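Talk notes, Firkholm shared workshop, August 20, 2021

Slide 1: the drawer task. Two-drawer box on a cushion, hand at the right.
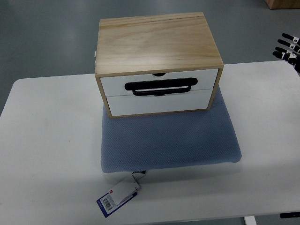
## Slide 2: grasp

- Target is the black handle. Finger notches are a fallback.
- Box can shift on a soft pad. State this before the numbers.
- 94 attempts logged in June, 16 failed. Give the raw counts.
- Credit Ye-ji Cheon for the knuckle marker code.

## Slide 3: open items

- Palm calibration, Rosimeire Queiroz.
- Repeat on bare table. Take questions.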